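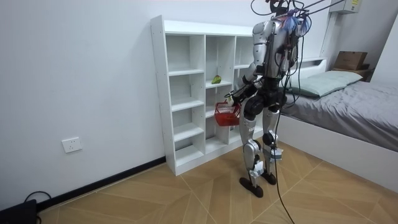 The bookcase with no back

January 2019

I have owned the white cubby bookcase for three years and have yet to put a book in it. It has three columns, shelves that step down at one side like a staircase for a very small duchess, and no back that I can find, so you spend your evenings admiring the wall. Push a paperback in too keenly and it hits the paint.

Baskets are the answer, apparently. The little red plastic one is on trial for the third row. I favour it for chargers and odd socks. Settimio favours it for nothing — he says red is a kitchen colour.

Next weekend, the wardrobe.

Recent posts
The Kodora op shop haul
Nine mugs, one cupboard
Grouting, a grievance
Pratden markets in August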